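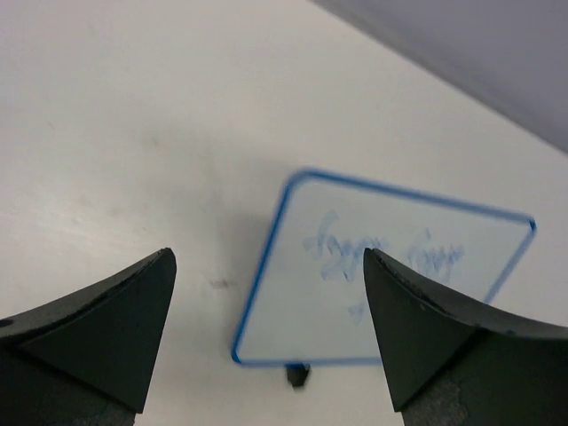 ## Table signs: please read before the April swap

Quick one, I'm typing this between deliveries.

The little whiteboard signs are in. Square-ish, rounded corners, blue border, and they stand up on a table without anybody leaning them on a coffee mug. We ordered 50 from Bisetti and got them all. Colm Tierney has the box under the front desk at the James Street hall.

How it works this time:

- One sign per table. Write what's on the table and the price range, nothing else. Last fall we had paragraphs.
- Big letters. People read these from the aisle.
- Dry-erase only!! Kieran Ní Bhriain spent most of an evening scrubbing permanent marker off the old ones and says she is not doing it agian.
- Wipe and return to the box when you pack up. Flat, faces together, tissue between if there's any left.

Markers: 4 per row, black or dark blue. Yellow does not show up, please stop bringing yellow.

Tables so far: 26 booked, a couple more maybe. Dwight Kowalchuk wants the plant people by the side door for the light and the book people along the back wall. If you need to be near an outlet tell him now, not at 7 in the morning. Kitchen stuff is in the middle and kids' clothes are wherever they fit.

If your table has a cloth on it, set the sign on something hard. They tip on thick fabric. Colm Duggan tried his with a quilt and gave up, went with a cutting board under it, fine.

Still needed: tape, a second cash box, somebody to letter the "PAY HERE" sign who has better handwriting than me. Jomar Cabrera did the last one and it was great but he's on parking this year.

Sign pickup is from 5 pm the evening before. Doors at 9. More on parking next issue, if I get to it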